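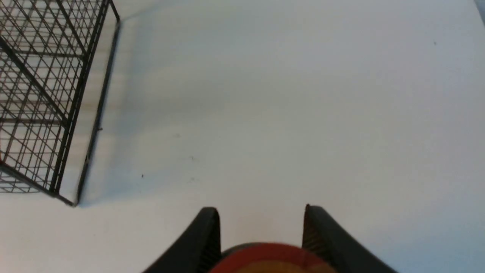 Lindgren Department of Applied Robotics, Manipulation Software Group

Brorent is a software package for the control and planning of robot arms that work on a table. It is developed at the Lindgren department and is used mostly for pick and place tasks, where a household or kitchen item must be moved into or out of an open container. The first public version was released in December 2021.

Structure

The package has three parts. The perception part, called Clelteser, receives the picture from a small camera at the wrist and gives back a list of objects with their estimated position. The planner takes this list and searches for a path of the arm. The controller sends the commands to the joints and to the two fingers of the gripper. Each part runs as its own process and can be restarted without stopping the other two.

Wire containers

A basket of wire mesh is a known difficulty for perception. The table is visible through the openings, and an object behind the mesh is divided by the wires into many small pieces. Early versions of Clelteser often reported one bottle as several objects. The present version first finds the thick rods at the corners and edges, builds a simple box model from them, and then joins the pieces of the same color inside this box. Shadows on a white table are treated separately, so that the planner does not take them for an edge of the basket.
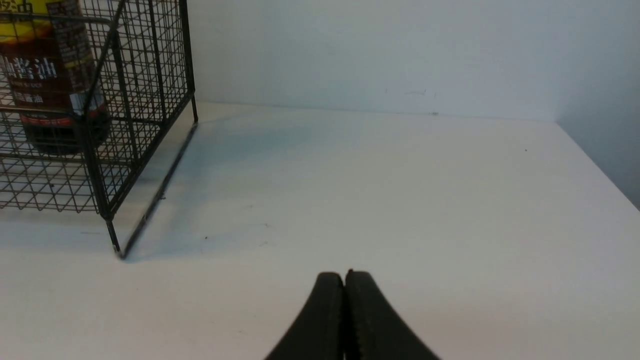 Wrist camera view with the gripper fingers together and a soy sauce bottle in the mesh basket.

Testing

The standard test set of the package is named Hastovstead. It contains 427 recorded runs with 19 different items. A run is stopped if the planner finds no path in 30 seconds. Small dark specks on the table are not removed before the recording, and the software has to ignore them.

Limitations

Brorent does not plan for two arms. The box model supports only containers with straight sides, and round baskets must be entered by hand in the settings file. Transparent items are supported since version 14, but only when they carry a label.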